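Nevance Over-the-Range Microwave
Section 4: Installing and Replacing the Filters

Read this section before running the vent fan for the first time. The fan should not be used without both grease filters in place.

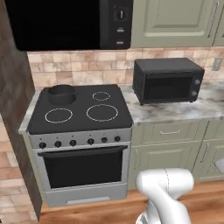
4.1 Before you start

1. Turn off the vent fan and all burners. Let the cooktop cool completely.
2. Unplug the microwave or switch off its circuit at the breaker panel.
3. Lay a folded towel over the cooktop to protect the surface from dropped screws.

CAUTION: Filter edges can be sharp. Wear work gloves.

4.2 Grease filters

The two grease filters are on the underside of the unit.

1. Slide the filter toward the back wall using the ring tab.
2. Lower the front edge and pull the filter out.
3. Soak it in hot water with dish soap for up to 26 minutes.
4. Scrub lightly with a soft brush, rinse, and shake off the water.
5. Let the filter dry fully before putting it back.

Do not use ammonia or oven cleaner. Both will darken the metal mesh. Clean the filters once a month, or more often if you fry food regularly.

4.3 Charcoal filter (recirculating models only)

The charcoal filter cannot be washed. Replace it after 200 hours of fan use. Order part Morkar 2,720 from your dealer.

1. Remove the two screws on top of the vent grille.
2. Open the door, tip the grille forward, and lift it off.
3. Take out the old filter and note which side faces up.
4. Set the new filter on the support tabs with the same side up.
5. Replace the grille, close the door, and tighten the screws by hand.

NOTE: If your unit vents outdoors, skip 4.3. No charcoal filter is fitted.

4.4 Restoring power

Plug the microwave in or switch the breaker back on. Reset the clock, then run the fan on low for one minute. If you hear rattling, turn it off and reseat the grease filters.

Rev. 8/11/19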